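## 4. What practice breaks did to people's hand sewing

Okay, so this is the section I was most excited to write, and also the one that gave me the most trouble. In Section 3 I laid out how we split the evening mending classes at Usside and Sildale into two groups. One group practiced a ladder stitch straight through the hour, and the other stopped for a short break after every 17 stitches. Same teacher, same cotton, same tired overhead lights. Lilian Rweyemamu taught every class herself, because I was worried (maybe too worried!) that two teachers would give us two different ladder stitches.

We ended up with 185 learners who finished all the sessions. Of those, 103 were in the group with breaks, and the rest sewed straight through. I'd have liked the halves to be closer in size, but the Sildale sign-up sheet filled faster and we weren't going to turn people away from a free class over my tidy design. 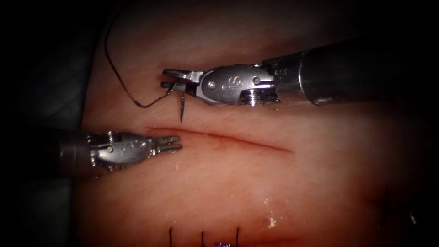
The first thing I looked at was evenness, meaning how much the gap between neighboring stitches wandered over the length of a seam. Dinesh Salian and Ailbhe Ó Flaithearta scored all the seams without knowing which group they came from. They agreed most of the time, and where they didn't, it was nearly always over the very last stitch before the knot, which people tend to squeeze in wherever it'll fit. We left that stitch out of the scores in the end. I went back and forth on it for a whole month — June, if I'm remembering right — and I still think a stricter person would have kept it.

### 4.1 Evenness

Learners who took breaks made more even seams by the third session. In the first session there was no difference worth talking about, and in the second one the groups were so close that I wouldn't bet lunch on it. By the third, you could lay two seams side by side on the table and usually guess which was which. Dinesh tried this after the scoring was done and got 79 percent right, a lot better than I did.

What surprised me is where the improvement showed up. I expected the break group to look better near the end of a seam, when the other group's hands were getting tired. Instead their seams were more even right from the start, including the part they sewed before any break happened. So I don't think we're just looking at rested fingers. Something is carrying over from one session to the next, and that fits pretty nicely with the idea that people keep sorting out a new movement after they've put it down for a bit. 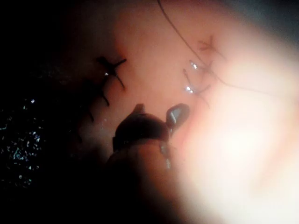

I should say that "break" covers a lot of ground. We asked people to set the work down and leave it there until Lilian called time. Some of them chatted, some got water, and quite a few sat looking at their own seam and frowning. Elango Iyer, who kept the session notes, thinks the frowning matters more than the resting. He may be right! We didn't record who did what carefully enough to test it, and I'm not going to pretend that his margin notes are data, fun as they are to read.

### 4.2 Speed

Speed was a muddier story. The straight-through group sewed faster in every session, even after we took out the break time. My best guess is that they found a rhythm and stuck with it, wobbles and all. Several told Elango they "just wanted to get to the end," and I believe them, having sewn plenty of pillow covers in that mood myself.

Thread choice got in the way here too. We ran out of the Fleury cotton partway through the Usside classes and switched to Rulside, a slightly waxier thread that slides through cloth more easily. Anyone who started late got the faster thread. I've rerun the speed numbers without those learners and the pattern holds, only weaker, so please read this part with some caution.
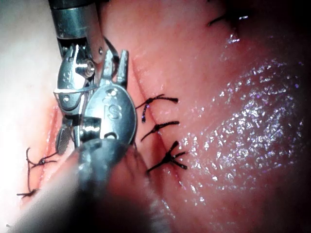 Ilango Shetty, who read an early draft, asked whether previous sewing experience could be behind all of this. Fair question. We asked everybody at sign-up, and most people in both groups said they could sew on a button and not much else. The few with real experience were spread across the two groups, and they barely changed from one session to the next anyway. They also complained the most about having to stop.

**Figure 4.** A curved needle resting on a practice pad, with a short incision across the middle and a second one near the bottom edge, partly closed with three stitches.
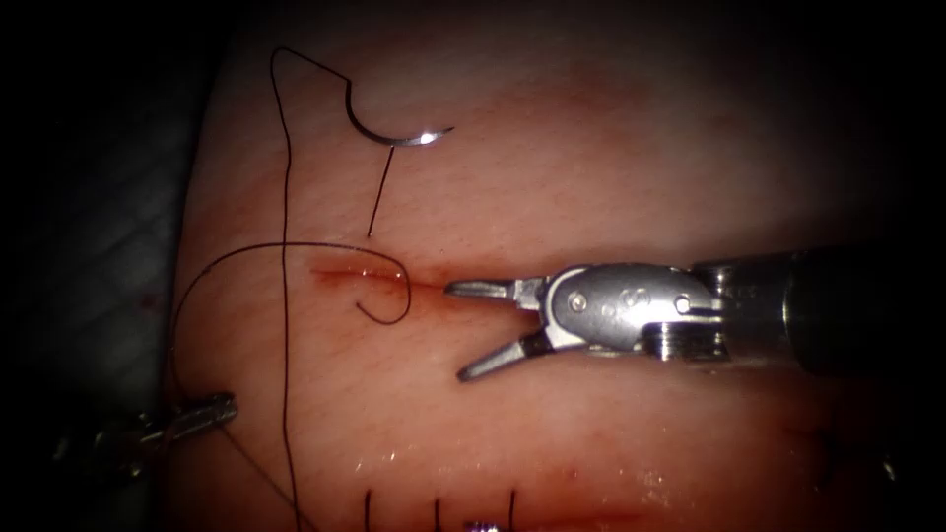

### 4.3 Learners who dropped out

I don't have much to go on for the people who left early. Most simply stopped coming, and we'd promised at sign-up that we wouldn't chase anyone. The ones who did write back mentioned work shifts or bus times, and one had bought a sewing machine. Their unfinished seams are left out of every score above, though we did hang on to the cloth in case somebody wants to look at first-session seams by themselves.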